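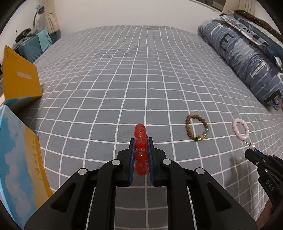
Photo: Kamonchanok Sangkhawat

Sorting bracelets: by material or by how often you wear them?
Started by kamonchanok_s, July 24, 2020

kamonchanok_s wrote:
Hello all. I am trying to bring some order into my bracelets and I would like your advice. The beaded ones are on the bed now: a red one, a brown one with some green beads, and a pale pink one. Until today they lived together in one pouch, and I am afraid the beads are rubbing on each other. My sister says I should sort by material. I prefer to sort by use, because then I open only one box in the morning. Which way has worked for you?

Graltatham wrote:
By material, always. Hard stones scratch soft ones, and glass gets small chips around the hole. Do you know what the red one is made of? It could be carnelian, agate or simply glass.

kamonchanok_s wrote:
I do not know it for certain. The seller at the market told me agate, but I paid 400 baht for two of them, so I have my doubts.

zusen20 wrote:
I disagree with Graltatham a little. If every bracelet has its own small bag, then the material is not important and you can sort how you like. I bought 20 zip bags in November and I still have some left. Press the air out before you close them.

Graltatham wrote:
Bags are fine for stone. For cord I would not do it. A cord that has been on the skin should first dry in the open air for one night, otherwise it starts to smell.

kamonchanok_s wrote:
Thank you, this brings me to my second question. I have also the braided ones in red cord, and they are more difficult than the beads. The loose ends catch everything. 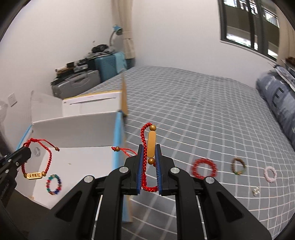 Red cord bracelet with the gold bar, beaded ones on the sheet.

The other cord one has a gold plaque with Chinese characters. Should these two lie flat, or can I hang them?

Szabo_beads wrote:
Flat, with the cord closed in a loose circle. When they hang for months, the knots near the charm pull tight and the bar begins to sit crooked. I had to make one new for this reason.

zusen20 wrote:
Mine have been hanging on a hook for years and nothing is crooked. I think it depends on how heavy the charm is.

Szabo_beads wrote:
That is possible. Mine was a heavy one.

kamonchanok_s wrote:
Then I will lay them flat to be safe. And can the small multicolored one go in the same box with the cords?

Graltatham wrote:
Yes, but put a piece of soft cloth between them. Old T-shirt is good enough.

kamonchanok_s wrote:
I have plenty of these. So it will be bags for the beads, and the cords flat in a box with cloth. My sister is now telling me that this is sorting by material.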